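Skutton cookery school opens its doors for a winter season of slow Italian suppers

Flatura, the small cookery school on the harbour road in Skutton, is delighted to announce a new season of evening classes starting in February, given over entirely to the sort of cooking that takes its time. There will be 8 evenings in all, each one built around a single dish and everything that goes with it, from the first chopped onion to the last scrape of the plate.

The season opens with a proper beef shin ragù, cooked low and long and served over soft polenta, and moves on through stuffed cabbage, chestnut soup, baked pasta with aubergine and a very old-fashioned rabbit stew that we have been wanting to teach for years. Those who came to our autumn bread evenings will be pleased to hear that the rosemary focaccia is back as well — we had so many letters asking for it that it would have been unkind to leave it out.
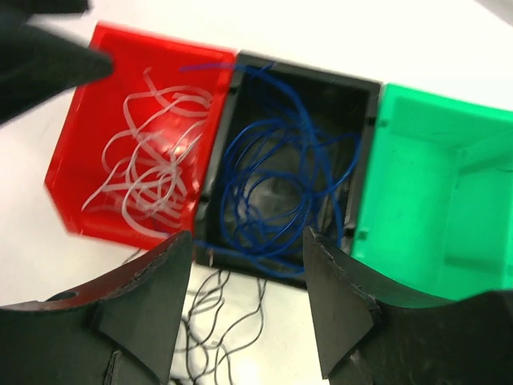 Red, black and green bins side by side, with lengths of thin wire.

Classes begin at half past six and finish when supper does, usually a little before ten. Everyone cooks, everyone eats, and whatever is left goes home in a tub, so please do bring one with a good lid. No experience is needed. We have taught people who had never peeled a clove of garlic and people who had run their own kitchens, quite often at the same bench, and they have generally got on very well.

Our flour and polenta come once again from the Wakotance mill, ground a little coarser this year at our request, and the pans we use are from Ebihara, the cookware shop on the market square, which is also kindly lending us a second set of casseroles for the season. Anyone booked on a class may have their own kitchen knives sharpened at the Ebihara counter free of charge until the end of the month.
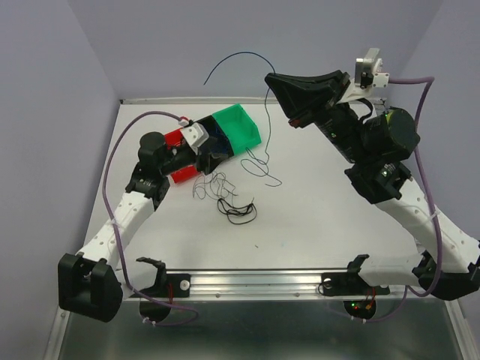 Two arms, one on each side of the white tabletop.

A place costs £65 for the evening, including all ingredients, an apron to borrow and a glass of wine or home-made lemonade with the meal. Anyone booking 6 evenings or more will be given a copy of the Flatura recipe book, which has grown over the years to 214 pages and now has a much longer chapter on beans. 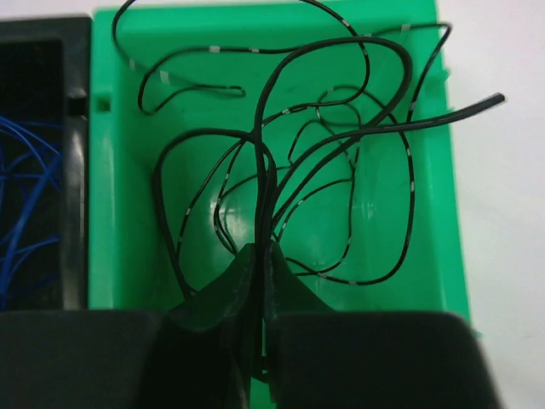 Vegetarian versions of every dish can be arranged, and we are happy to talk through allergies beforehand, though we do ask for a few days' notice so that the shopping can be done properly. The kitchen is all on one level and there is parking behind the building after six.

Bookings are open now at the school or at the Ebihara counter.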